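Kolemen Court Residents' Association
Minutes of the November meeting, held in the ground floor lounge
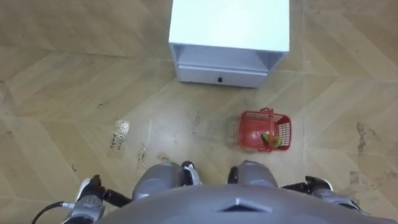

Present: Amra Angelovski (chair), Mr Joshi (flat 5), both Moltiks, and 14 others, of whom nine stayed to the end. Apologies from flat 22, who sent a two-page letter in place of themselves.

The meeting opened at 7.40, having been called for 7.15.

Minutes of the last meeting
Agreed, once "heated" had been changed to "full" in the paragraph on bicycles. Mrs Moltik asked that her objection to "full" be noted. It is noted.

Noise between floors
Continued from last time, and from the time before that. The lease says carpet "or other suitable covering" in all rooms bar kitchen and bathroom. The chair had written to Hetimach, the managing agents, to ask what they take "suitable" to mean. Hetimach replied that suitable coverings are those which are suitable for the purpose. There was a short silence.

Mr Joshi said he could hear the flat above him putting on its shoes. The flat above him said it did not wear shoes indoors. Mr Joshi said in that case he would like to know what it was he could hear. Left there.

Agreed: quiet hours to be 10 pm to 7 am, as they already were. A notice to go up saying so again, in larger type.

Heating
The boiler was off for the first part of the month. Hetimach's engineer came twice, the second time with the part. The bill is 1029 pounds, against an estimate of 700. Mr Moltik asked how a job could go up by almost half while everybody was sitting in their coats. The chair will ask for the bill to be broken down. She does not expect to enjoy the answer.

Bins
The green bin is for garden waste. We do not have a garden. Somebody is nevertheless filling it, and the council is nevertheless refusing to take it. Flat 9 offered to ring them, having rung them in March and still knowing the hold music.

Front door
Still slams. A new closer was fitted in September and slams in a different key. Mr Joshi has a screwdriver and was given leave to use it.

Any other business
Flat 22's letter was read out, as requested, up to the foot of page one. The rest is with the chair and may be seen by anyone who asks.

Mrs Moltik proposed that meetings begin on time. Carried, with two against.

Closed 9.25. Next meeting to be fixed when the lounge booking sheet has been found.

Actions
AA: Hetimach, bill and boiler. Notice for hall.
Mr Joshi: door.
Flat 9: council.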